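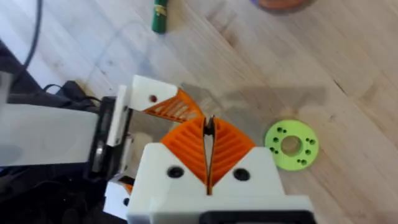 Oil it twice a year and a wood top will outlive you, one owner told me, and any bench that wobbles or stains was bought too cheap.

I've heard that line a lot. I heard it again in Gollulholm in November, on the showroom floor at Lanz, where a butcher-block table costs around $1000 and the leaflet calls it "a surface for life." Whose life, the leaflet doesn't say.

Print this article | E-mail this article
Last updated: November

I like wood. I've worked at a blond block top for 3 years and I'd miss it. But the stories told about these tables are mostly told by people selling them. Pale wood shows everything. A drop of something dark gets into the grain and stays, and the spot where you always put your elbow goes dull long before the rest.

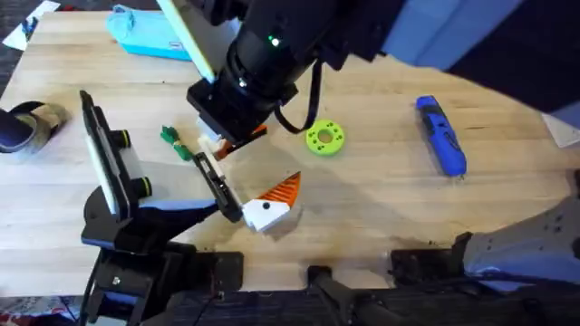 Sanding is supposed to be the cure. Jindwood sells a kit for it, and I gave mine most of an afternoon. The scuffs went. The small dark spots went paler, then came right back up when the oil hit them - the instructions skip that part. A plain top from Zornevis costs $500 less than the Lanz and looks much the same to me after a winter of real work.

So would I pay for the better one? If it's a desk, maybe. For a bench where parts, cables and tools get dragged around all day, I'd buy the cheap top and spend the difference on decent legs.

Comments

Mine has had 100 coffee rings on it and still works fine. Stop sanding.

You didn't say what oil you used. Makes a big difference on light wood.

Had the Zornevis one. It cupped by spring.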